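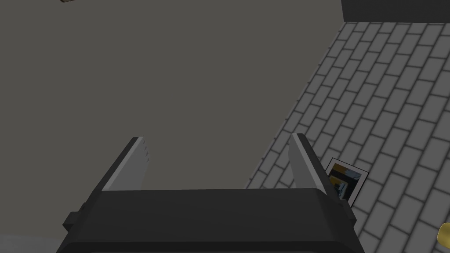

Reports > Grants > Grilosel > Second progress report

Search reports Enter keyword Go

Last updated: 7/30/24

Grilosel Bond Price Project: second progress report to the Hanovska Fund

Prepared by Siriporn Boonchu, with price data by Boonmee Phetsri

The grant pays for a free public record of small municipal bond trades, aimed at people who hold a few bonds in a retirement account and have no easy way to check what they are worth. The first report covered setup. This one covers the period since then.

The record now holds 3,459 trades. Most are in lots too small for the larger pricing services to give them much attention. We set a target of 1,000 trades for this stage and passed it early, mainly due to the older paper confirmations that Trasavness let us copy. Those took longer to enter than we had planned. The handwriting on some is poor, and where a price could not be read with confidence we left the trade out. 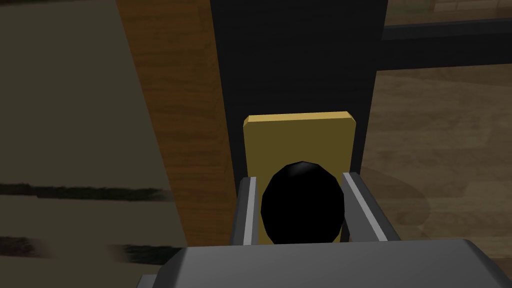
Yields were harder. Many of these bonds can be called before they mature, and the early confirmations often give one yield without saying which date it was figured to. Kanokwan Intarasuk worked out a rule for these. If the bond was priced above par, we show the yield to the first call date and mark it as our own figure. If it was priced at or below par, we show yield to maturity. The rule is written up in the notes that go with the download.

We also started the weekly price sheet. It went to 695 subscribers in the last mailing. The sheet lists the latest trade for each issue, the spread between customer buys and customer sells when both are on file, and the age of the last price. Several readers wrote to say that the age column was the part they used most. A bond that last traded in the spring can look steady when in fact there has been no market for it.
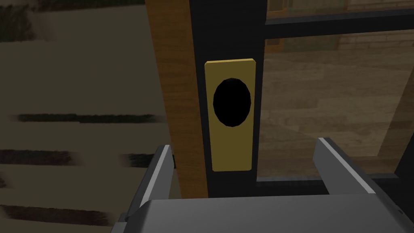 Simulated view: open gripper at a door edge

Two items are behind schedule. The search page still cannot sort by state. The comparison of dealer markups is also late; Jaruwan Inthanon has finished 27 issues and wants a larger group before we publish any averages. We agree with her and have moved that work to November.

Spending is within budget. The line for data entry is over and the line for travel is under, and we ask to move the unused travel money to data entry. No other change is requested.

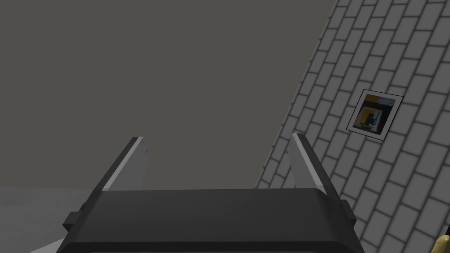

Can a reader use the price sheet to decide what a bond should sell for today?

It gives past trades only, so a reader should treat it as a starting point and ask at least two dealers for a current bid.

Next steps are the state sort, the markup comparison, and a short guide to reading a trade confirmation. Usa Nuchit is writing the guide and will send the fund a draft before it is posted. Questions on the budget request can go to Siriporn Boonchu.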